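Moving the Old Tower Out of the Spare Room

3 min read

I spent most of January clearing the spare room in our place in Roletville. The desk went first, then the shelves, and last the desktop computer I had been putting off. It had 13 years of files on it and I did not know what half of them were.

I started with the photos. There were 2939 in one folder called "sort later." I gave myself an hour each night after dinner and quit when the hour was up. Most nights I got through 70 or so before the receipts and blurry dinners wore me down. I kept anything with family in it and anything from the two summers at Skuka, even the bad ones. The lake pictures all look the same, but I can't tell which one I would miss.

Documents were easier. Old tax papers went on a drive in the closet. The letters I wrote when I was looking for work in Gukham I read once and deleted. 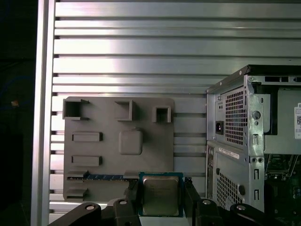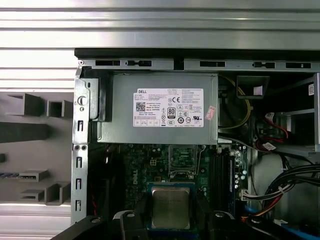
Gray panel against ribbed metal in both; the open computer case fills most of the second.

I use Lill for notes now, so I copied over the recipes and the garden log. The garden log goes back further than I thought. I planted beans too early three years in a row and wrote "too early" each time.

The room has a bed in it again. I still need a lamp and a curtain rod, and the closet door sticks when the heat is on. The backup drive is on the top shelf with a paper label. I plan to check it once a year, in January, when there is not much else to do.

Contact | Copyright, all rights reserved | Back to top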